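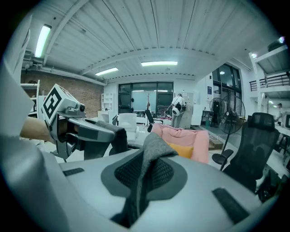

*Grey sock draped over a dark grey pad, second gripper at left*

# Reverse advent box

A **reverse advent box** (also *giving box*, *backwards calendar*, and in Siltamura just *the crate*) is a container a household fills with one item a day in the run-up to Christmas and then hands over to a food bank, shelter or hospital ward. An ordinary advent calendar gives you something every morning. With this one you put something in, and somebody else opens it.

I've kept one going for years and I've written most of this page, so expect a few opinions mixed in with the facts. If you know the custom from somewhere else and do it differently, please add a section! I can only write about the way I've seen it done.

## Name

"Reverse advent box" is the name on the printed sheets, and it's the one I'd search for. "Backwards calendar" is what children call it, in my house anyway. "The crate" goes back to the bread crates that Kütt, the bakery on the Siltamura ring road, used to lend out for the purpose. They stopped lending them when too many failed to come back (one of them was under my stairs, and I did return it in the end), but the word stuck, so you'll hear people talk about "doing a crate" when what they've got is a shoebox or a carrier bag.

In Garkilach, a bit further up the valley, they say "the basket" and get quite firm about it.

## Origins

I don't know who had the idea first, and I'm suspicious of anyone who says they do. Filling a box for someone else at Christmas is old, and so is counting down the days, and it can't have taken a genius to put the two together. Churches, schools and offices all seem to have come up with it separately.

The Siltamura version is easier to trace. Zuzanna Kołodziej was running the front desk at Fliltum, the night shelter behind the bus station, and was fed up with everything arriving on Christmas Eve. People meant well, but the shelter would get a mountain of mince pies when the place was already full and the kitchen had done its shopping. She typed out a list, one thing per day, with a handing-in date well before the holiday, and left copies on the counter at Kütt. Sixteen households did it that first winter. She told me once that she'd have been happy with five.

It grew by people copying their neighbours. There was never a launch or a logo, and for a long time the list was a photocopy of a photocopy with a coffee ring on it that came out darker every year.

## How it works

You start filling early, which is the bit that catches newcomers out. If you begin on the first day of advent and finish on Christmas Eve, the box gets to the food bank when it's shut. Most lists I've seen run for 20 days and finish with enough time to sort and give everything out. Mine starts the morning after we've eaten the last of the Halloween sweets, which gives me some slack for the days I forget.

The item doesn't have to be bought that day. Plenty of people do one shop, keep the lot in a cupboard and let the children move a tin across each morning. Purists don't like this. I think it's fine, and with small children it's the only way it's going to happen.

When the box is full you tape a note on the lid saying roughly what's in it (food, toiletries, mixed) and take it to the drop-off point. In Siltamura that's the side door of Fliltum. In Garkilach it's the library, during opening hours only, and they do mean that.

## What goes in

The lists vary, but there's a core that turns up nearly everywhere:

- tinned fish, tinned fruit, tinned tomatoes
- long-life milk
- coffee and tea, in small packs
- shower gel, toothpaste, deodorant
- sanitary towels
- rice or pasta
- a tin opener, once, usually in the last week
- something nice that nobody needs

That last line was Zuzanna's and I'm very fond of it. It might be a chocolate orange or a decent hand cream. One year we put in a pack of cards. People sometimes worry it's frivolous, but Fliltum has always asked for it and it's stayed on every version of the list.

Toiletries run short more often than food does. If you only want to do half a box, do that half. Adult sizes of anything are also welcome, since nearly everyone shops for children at this time of year. 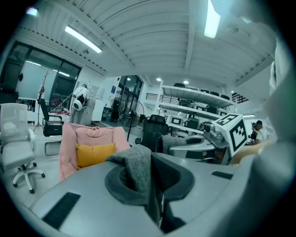
Things to leave out are mostly common sense: anything opened, anything near its date, alcohol, medicines, glass jars if you can help it. Home baking is the one that causes arguments. Fliltum can't take it and neither can the hospital, however good your fruit cake is. Candles are another one, as they can't be lit in a shelter and they make the tea taste of cinnamon by the time the box is unpacked.

Wrapping is discouraged too. I know it looks lovely, but whoever's sorting has to unwrap it all to check what's inside, and then there's a heap of paper and a rather sad-looking tin of sardines.

## Variants

**The office box.** One box for a whole team, with names against days on a rota. It works well if somebody nags. Left alone it ends up with a great deal of pasta in it.

**The street box.** A few houses share one, and it moves from door to door each evening. We tried this on my road and it spent a long weekend on the wrong porch, but I'd still recommend it because it's how I met half my neighbours.

**The money jar.** You put in a coin or a note each day and give the total. Food banks tend to prefer this, as they can buy in bulk. It's less fun for children, though mine did enjoy the counting.

**The ward box.** Packed for people who'll be in hospital over Christmas, so it leans towards lip balm, puzzle books, slipper socks and phone chargers. Ring the ward first. Some take new items only and some can't take anything with a scent.

**The January box.** This is the Garkilach way. They fill theirs over Christmas itself and deliver it in January, when donations have dropped off a cliff and the heating bills have come in. I was sniffy about it to begin with (it isn't even advent!) but I've come round to it completely, and we now do both.

## Size

Figures are patchy, as most places don't write anything down. Fliltum does keep a book by the side door, and the entry for December 2024 gives 210 boxes handed in, the most it has had. The storeroom there can hold up to 565, or so the sheet pinned inside it says, but I've stood in that storeroom and I'd like to see someone try.

Garkilach doesn't count. I did ask.

## Criticism

There is some, and a fair bit of it is fair. Buying tins at full price and driving them across town is a clumsy way to feed anybody, and the money would usually go further as money. Sorting takes hours. There's also the worry that a nice seasonal ritual lets people feel they've done their bit for the year, when shelters are just as stretched in the spring.

Some object to the pictures people post of their finished boxes. I've done it myself, so I'll keep quiet there, except to say that it's how at least a couple of my friends got started.

The answer I usually hear from Fliltum is that a household that has done a crate tends to come back with other things during the year. I haven't seen numbers for that, so take it as something people say. It was true for us - we signed up for a small monthly payment after our second box, mainly because we'd finally found out where the side door was.

## See also

- Harvest collection
- Pay-it-forward coffee
- Hospital trolley shop
- Siltamura winter coat rail (page needs writing, I've got notes if anyone wants them)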